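整理教不会我扔东西

七月开始，我住的这一片忽然人人都在整理。楼下信箱里塞的传单，理发店等位时翻到的小册子，连 Hokside 那家我去了好多年的杂货店，都在收银台旁边摆了一排分隔盒，盒子上贴着 Etik 的标。Etik 是一个整理课程，也是一个手机应用，也是一套收纳用品，看你从哪个门进去。我从应用那个门进去的，付了一个月，78 块。

先说清楚，我家确实乱。抽屉拉到一半会卡住，得把手伸进去按倒什么东西才能继续拉，按倒的多半是打蛋器。阳台有一个纸箱，搬家的时候就没拆，上面写着“杂”，我早忘了里面是什么。所以我报名不算存心找茬，我是真想拆那个箱子。

课程发来的第一样东西是一份手册，82 页，让我打印出来“放在看得见的地方”。一个教人减少家里东西的课，开头先让我家多出一沓纸。我没打印，应用每天早上八点提醒我一次，说手册尚未“落地”。提醒关不掉，只能改成晚上八点。

手册的理论部分很长，大意是物品有“活性”，一件东西如果一年没有碰过，活性归零，就该离开。这个说法我在别的书里见过好几个版本，有的说半年，有的说两年，有的说拿在手里看有没有心动。我一直想知道这些期限是谁测出来的。冬天的厚被子半年不碰很正常，灭火器最好一辈子别碰，我母亲的缝纫机我三年用一次，用的那天谁要是告诉我它活性归零，我大概会拿软尺抽他。

手册里对这类例外有一个专门的词，叫“豁免物”，每户可以申报，申报要写理由。我写了被子，写了灭火器，写到缝纫机的时候觉得自己在给一个应用写检讨，就停了。

接下来是台面。Etik 对台面的执念很深，认为家里一切问题都从水平面开始，桌子、窗台、冰箱顶、鞋柜顶，凡是平的都会长东西。这一点我同意，我家鞋柜顶上长过一个西瓜。它要求每天睡前把一个平面清空，早上起来先看它一眼，让“空白进入身体”。我看了一周，进入身体的主要是困。

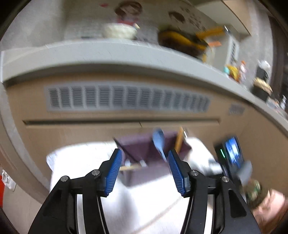

白色台面，圆角

空台面好看，这没什么可争的。我怀疑的是后面那句推论：台面空了，人就会变得果断、专注、睡得好，甚至关系也会改善。应用里有个“见证”栏目，一条接一条都是这种话，清了餐桌以后升了职，扔了旧杂志以后跟婆婆和好了。跟婆婆和好也许是因为那些杂志本来就是婆婆嫌的，这个我信。升职我不信。课程首页写着已有约 3,000 个家庭完成全程，我翻遍了页面，没找到“完成”是怎么定义的，也没找到有多少家是中途走掉的。如果付了钱就算完成，那我也是一个完成的家庭，阳台上的箱子可以作证。

还有前后对比照。我对前后对比照有很深的成见，减肥的、护肤的、整理的都一样。“之前”永远是阴天，开着一盏黄灯；“之后”窗帘拉开，多了一盆绿萝。绿萝哪来的？不是说减少物品吗？那些从台面上消失的东西去了哪里，照片外面那一侧是什么样子，没有一张告诉我。我自己也干过这种事，亲戚要来，十分钟内把整张桌子上的东西划拉进洗衣机，然后端茶，然后一整个下午都在祈祷别有人要洗衣服。

第二周讲厨房，这是我跟课程翻脸的地方。

厨房的规矩叫“一能一物”，一种功能只留一件东西。有锅铲就不要另一把锅铲，勺子能盛饭就不需要饭勺，剪刀能剪葱就别留那把小刀。听起来很利落，写它的人大概不怎么做饭。木头的和塑料的，用起来根本是两回事。炒青菜我要一把边缘薄的，能贴着锅底走；盛饭我要厚一点、圆一点的，薄的会把米粒切断，盛出来一碗糊。不粘锅不能用金属的碰，铁锅用塑料的我又总担心边上软掉。按它的分类，这些统统叫“翻动类”，留一。

我在应用里提了问题，问翻动和盛饭为什么算一类。回复来得很快，说“请感受哪一件更贴近你的本质”。我的本质是中午要吃饭。 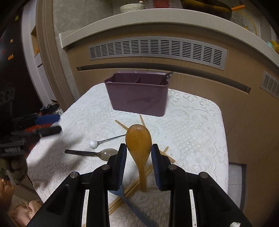 木饭勺和蓝灰色的塑料铲，下面铺的是白蕾丝桌布

说到木头的，这里要岔出去骂另一样东西。厨房那一课的末尾附了一个推荐清单，第一项是 Bae 的护木油，说所有木质厨具每个月要养护一次，不养护会“失去呼吸”。我外婆那把饭勺用了不知道多少年，一辈子享受过的养护就是洗完立在窗边。中间裂过一道小缝，她看了看，转过来用另一面。护木油我倒不是说没用，砧板偶尔擦一擦大概有好处，可是一把饭勺每个月上一次油，我看最需要呼吸的是卖油的那家。

让我真正起疑的就是这张清单。扔的部分全是免费的，不用教都会；买的部分一项一项标着链接。旧的调料瓶因为高矮不齐被判出局，替换方案是统一的方瓶。旧的鞋盒不行，要带透明窗的。抽屉里那些东西原本用酸奶杯分得好好的，也不行，要用 Etik 自己的分隔盒，分隔盒又分深浅两种，深的放不进我家抽屉，浅的放进去抽屉还是卡。我大致算过，如果照着清单走，我会扔掉一屋子花过钱的东西，再花一笔钱买一屋子装东西的东西，里面没东西可装。

有个朋友不同意我，她说我抬杠，她说仪式感本身就有用，花了钱才会动手。这话我想了几天，觉得有一半对。我确实在那个月里动手了，扔掉一袋过期的药，一堆不知道配哪台机器的充电线（后来发现有一根是配剃须刀的，又花钱买了一根），还有一条我留了很久、准备瘦下来穿的裤子。裤子扔掉那天心情不错。如果课程把这件事拿去放进“见证”，我也不好说它撒谎。

但“动手了”和“方法有效”之间隔着一大截。任何一个月，只要我为家里乱这件事焦虑到愿意掏钱，那个月我大概都会扔点东西。你要证明是课程的功劳，总得给我看看那些同样焦虑但没掏钱的人家里怎么样了。没有人会去做这个比较，做出来了也没法印在传单上。

课程的第 4 周叫“流通”，教你把清出来的东西送出去。它合作的是 Fletar，一个旧物交换的集市，在河边那个旧停车场。集市我早就知道，也喜欢，我家的台灯和一半的碗都是从那里来的。我提了两袋东西过去，按规矩换成点数，点数不能提现，只能在场内用。结果怎么样，常逛旧货的人应该都猜得到。我出去两袋，回来一袋半，外加一个铜的核桃夹子。我不怎么吃核桃。

那天我在集市上站了好一会儿，看别人挑东西，有人买走了我带去的一只汤锅。我用那只锅煮过无数次面，盖子上的钮松了，要垫一块布才能提。我想过去跟她讲一声垫布的事，又觉得太奇怪，就没去。Etik 的手册里说，物品离开时要向它道谢，然后不再回头。我道谢没道，头倒是回了好几次。

我不觉得这说明我有什么心理问题，手册觉得。手册有一节专门讲“对物的黏着”，配了一张自测表，我的得分落在“建议续订进阶课程”那一档。我又乱选了一遍，还是那一档。第三遍我全选了最洒脱的选项，结果写着“您可能在回避”，建议续订进阶课程。

续订我没续。取消的按钮藏在“我的空间”下面的“边界”下面的“告别”里，点进去还要写一段告别感言，不满字数不让提交。我把缝纫机那段没写完的豁免理由贴了进去，字数刚好够。

写到这里肯定有人要问我那你到底怎么收拾屋子。没什么方法。抽屉卡住的那次，我把打蛋器拿出来挂在了墙上的钩子上，抽屉就不卡了。鞋柜顶上现在放着钥匙、两把伞和一包还没拆的电池，我每天出门都要用到其中一样，所以看着不烦。餐桌吃饭前收一次，收完吃饭，吃完又乱。谁家要是有更好的办法可以留言，带链接的我就不放出来了。

阳台那个写着“杂”的箱子上周拆了。里面是碗，用旧报纸裹着，还有一个小一号的纸箱，上面也写着“杂”。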